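The Lyimo Repair

Reading time: 2 minutes

Merle Pryor had the handheld open on the kitchen table before the tea was ready. It was an old Livadier, the model with the green screen, and it had not made a sound for many years. She wanted to put in a new battery, a brighter display and the small board she had ordered from Elonier.

The instructions said the work took 61 minutes. Merle had already used the whole of Friday evening.

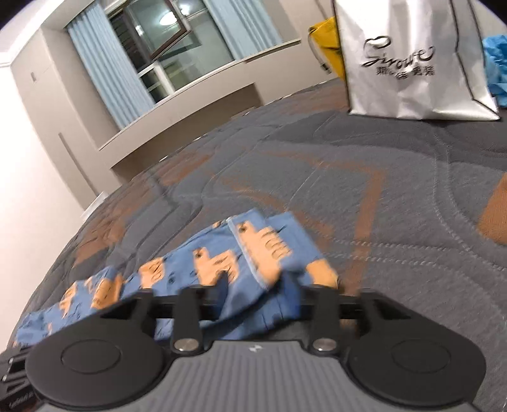

The problem was the speaker wire. It was thin like a hair, and each time she brought the soldering iron near, her hand decided to shake. She put the iron back in its stand and telephoned Saskia Wihongi, who had the only other Livadier in Kullthorpe.

"Did you remove the old glue?" Saskia asked.

"Which glue?"

There was a long silence on the line. 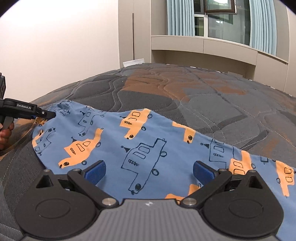

Page last changed: January

Saskia came by bicycle, with a magnifying glass and a box of very small screwdrivers. She did not take off her coat. She bent over the board, scratched at one corner with a wooden stick, and a brown piece of glue jumped into the sugar.

"My brother wrote his name in this one," said Merle. "Inside, under the battery. Lyimo. I did not know it until today."

Saskia looked at the letters for some time. Then she asked if Merle was sure that she wanted the new case.
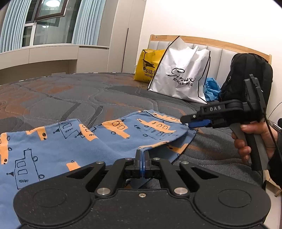 Keep the old one, Saskia said, and cut the plastic only where the battery touches. The name can stay where he put it.

So they cut, slowly, with a nail file. At six o'clock Merle pressed the switch. The screen stayed dark, and after that it was green, and two notes came out of the speaker, the second one a little flat.

"It was always flat," said Merle, and she went to look for the game.

Contact | Copyright Kullthorpe Stories | Back to top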